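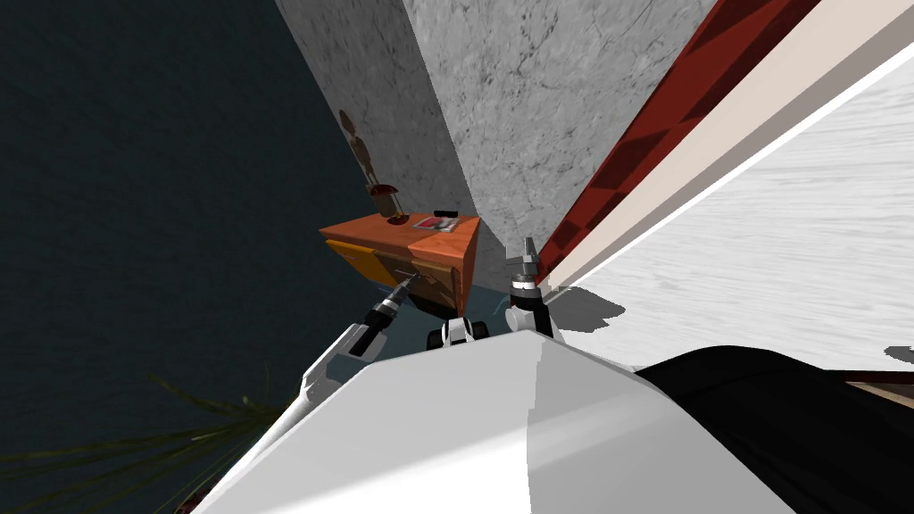 Sumathi Mathew
Flellow 목재마감사업부 제품기술문서 책임
2023년 3월 1일 개정

Eritz 339 실내 목재용 침투성 오일

제품 개요
Eritz 339는 실내 가구와 목재 집기의 표면 보호를 위하여 Flellow가 공급하는 침투성 마감 오일입니다. 건성 식물유를 주성분으로 하며, 목재 표면에 두꺼운 도막을 남기지 않고 섬유 사이에 스며들어 굳습니다. 책상 상판, 서랍장, 협탁, 선반, 의자 등받이와 같이 손이 자주 닿는 부위에 적합합니다. 본 제품은 Gedmont 공장에서 제조하며, 기존 Wegener 계열 오일의 후속 품목입니다. Wegener 계열로 마감한 표면에는 별도의 박리 작업 없이 덧바를 수 있으나, 왁스를 추가로 입힌 경우에는 왁스층을 먼저 제거하여야 합니다.

적용 대상
원목, 집성목 및 무늬목에 사용할 수 있습니다. 무늬목은 표면층이 얇으므로 연마를 최소한으로 하고 도포량도 원목보다 줄여 주십시오. 폴리우레탄이나 래커 도막이 남아 있는 표면, 멜라민 또는 필름으로 마감된 표면에는 오일이 침투하지 않으므로 적용 대상에서 제외합니다. 바닥재, 옥외용 가구, 욕실 내부의 목재에는 해당 용도로 별도 공급되는 제품을 선택하여 주십시오.

티크와 같이 자체 유분이 많은 수종은 굳는 시간이 길어질 수 있습니다. 참나무와 밤나무처럼 타닌이 많은 수종은 철분과 접촉하면 검게 변하는 성질이 있으므로 쇠수세미로 표면을 다듬지 않도록 합니다.

규격
품명: Eritz 339
형태: 무색 투명형, 백색 보정형
용량: 400 ml 금속 용기, 2 L 금속 용기
광택: 무광
희석: 희석하지 않고 사용
도구 세척: 식물유용 세척제 또는 미네랄 스피릿
보관: 직사광선을 피하여 밀폐한 상태로 서늘한 실내에 보관
제조: Gedmont 공장

표면 준비
작업 전에 손잡이, 경첩 등 분리할 수 있는 철물은 모두 떼어 내고, 서랍은 본체에서 빼내어 따로 눕혀 둡니다. 서랍 앞판을 세운 채로 도포하면 하단 모서리에 오일이 고이고, 고인 부분은 끈적임이 오래 남습니다. 기존 오일 마감면은 중성 세제를 묽게 탄 물로 닦고 완전히 말린 뒤 작업을 시작합니다.

새 목재는 거친 연마지에서 고운 연마지 순으로 결 방향을 따라 다듬습니다. 마지막 단계의 입도는 400번을 넘기지 않도록 하십시오. 지나치게 곱게 연마한 표면은 오일을 고르게 흡수하지 못하며, 백색 보정형에서는 그 차이가 얼룩으로 나타납니다. 연마 분진은 흡입기로 제거한 다음 보풀이 없는 마른 천으로 닦아 냅니다.

도포 방법
용기를 열기 전에 흔들지 말고, 연 다음 막대로 바닥까지 천천히 저어 주십시오. 백색 보정형은 안료가 가라앉기 쉬우므로 작업 중에도 이따금 다시 저어야 합니다. 면 소재의 천이나 짧은 털의 붓에 소량을 묻혀 결 방향으로 얇게 펴 바르고, 스며들 시간을 준 뒤 표면에 남은 오일을 마른 천으로 남김없이 닦습니다. 하룻밤 이상 말린 후 같은 방법으로 한 차례 더 도포하는 2회 도포를 표준으로 합니다.

마구리면은 흡수량이 많습니다. 첫 도포에서 표면이 금세 마른 듯 보이면 그 부위에만 오일을 보충하고, 주변과 색이 맞추어진 다음 전체를 닦아 마무리합니다. 서랍 안쪽과 레일이 닿는 면에는 도포하지 않는 것이 원칙입니다. 밀폐된 안쪽은 공기 순환이 적어 냄새가 오래 남을 수 있습니다.
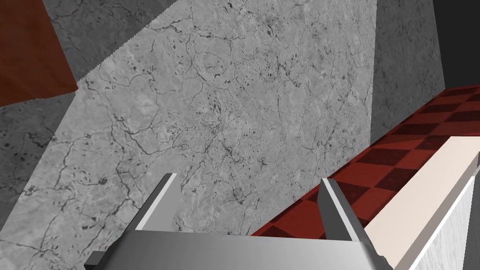
한 사용자는 제품 문의란에 협탁 상판을 백색 보정형으로 두 차례 마감하였는데 둘째 날에도 손에 묻어나는 느낌이 있었다고 적고, 이런 경우 사포로 갈아 내고 처음부터 다시 해야 하는지, 아니면 더 기다려도 되는지를 물었습니다. 같은 글에서 첫 도포 후 닦아 내는 과정을 생략하였다는 점도 밝혔습니다.

이에 대한 당사의 안내는 다음과 같습니다. 표면의 끈적임은 대부분 닦이지 않은 잉여 오일이 공기와 닿아 반쯤 굳은 데서 비롯됩니다. 이 상태에서 바로 연마하면 연마지가 막히고 표면이 뭉개집니다. 먼저 새 오일을 천에 극소량 묻혀 문지르면 반쯤 굳은 층이 풀리므로, 곧바로 마른 천으로 바꾸어 힘주어 닦아 내십시오. 창을 열어 두고 하룻밤 두었다가 손등으로 확인합니다. 그래도 개선되지 않으면 완전히 굳기를 기다린 뒤 고운 연마지로 가볍게 다듬고 얇게 한 번만 도포합니다.

건조와 사용 개시
건조는 온도와 습도, 수종에 따라 달라집니다. 겨울철 난방이 되지 않는 공간이나 장마철에는 표준보다 긴 시간을 두어야 합니다. 표면이 마른 뒤에도 내부의 경화는 계속되므로 그동안 물기가 있는 컵이나 화분, 고무 받침이 달린 기기를 올려 두지 마십시오. 책과 종이류는 오일이 배어들 수 있어 경화가 끝난 후에 올리는 것이 안전합니다.

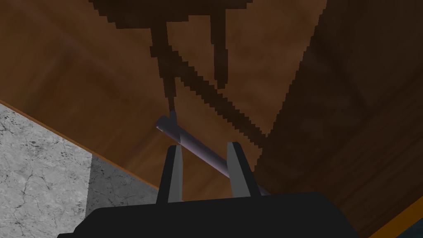
색상형의 선택은 바탕 목재의 색조를 기준으로 합니다. 무색 투명형은 나무 본래의 색을 한 단계 짙게 보이게 하고, 백색 보정형은 밝은 수종이 노랗게 짙어지는 현상을 완화합니다. 그림의 나무 면과 같은 갈색 바탕에는 무색 투명형을 권장하며, 백색 보정형을 쓰면 결의 오목한 부분에 흰 안료가 남아 흐려 보일 수 있습니다. 주변에 놓을 소품이 연보라빛이 도는 회색 막대처럼 차분한 색이라면 갈색이 한 단계 짙어져도 서로 구별되지만, 어두운 색의 소품을 주로 두는 자리에는 시험 도포를 거쳐 결정하시기 바랍니다. 시험 도포는 상판 뒷면이나 눈에 띄지 않는 곳에서 실시하고, 낮의 자연광과 저녁의 실내 조명에서 각각 확인합니다.

일상 관리
평소에는 마른 천이나 물기를 꼭 짠 천으로 닦는 것으로 충분합니다. 알칼리성 세제, 알코올, 연마 성분이 든 세정제는 오일층을 약화시킵니다. 물을 흘렸을 때는 바로 흡수시키고 문지르지 않습니다. 표면이 건조해 보이거나 물방울이 맺히지 않고 스며드는 부위가 생기면 해당 부분에 소량을 덧바릅니다. 오일 마감은 부분 보수가 가능하나, 보수한 자리의 경계가 드러나지 않도록 주변까지 엷게 펴 발라야 합니다.

옅은 컵 자국은 고운 부직포 패드에 오일을 묻혀 결 방향으로 문지르면 대개 옅어집니다. 깊은 흠집이나 탄 자국은 연마가 필요하므로 상판 전체의 재도포를 검토하여 주십시오.

안전상의 주의
오일이 묻은 천은 공기 중에서 산화하며 열을 내고, 뭉쳐 두면 자연 발화할 위험이 있습니다. 사용한 천은 물에 충분히 적신 후 뚜껑이 있는 금속 용기에 넣거나, 옥외의 불에 타지 않는 바닥에 한 장씩 펼쳐 말린 다음 폐기하십시오. 연마 작업에 쓴 패드와 오일이 밴 분진도 같은 방법으로 처리합니다. 작업 중에는 환기를 유지하고 보호 장갑을 착용하며, 화기를 가까이 두지 않습니다. 어린이의 손이 닿지 않는 곳에 보관하고, 남은 제품을 하수구에 버리지 마십시오.

공급 및 문의
400 ml 용기는 낱개로, 2 L 용기는 업무용 거래처에 한하여 공급합니다. 업무용 주문은 한 건에 최대 500개까지 접수하며, 백색 보정형의 2 L 용기는 주문 후 제조하므로 납기를 별도로 안내합니다. 10월부터는 Wegener 계열의 신규 주문을 받지 않으며, 재고가 있는 취급점에서는 소진될 때까지 구입하실 수 있습니다. 개봉한 제품은 반품 대상에서 제외됩니다.

기술 자료와 물질안전보건자료는 Flellow 목재마감사업부에 요청하시면 제공해 드립니다. 문의 시 용기 바닥의 제조 번호와 대상 목재의 수종, 기존 마감의 종류를 함께 적어 주시기 바랍니다.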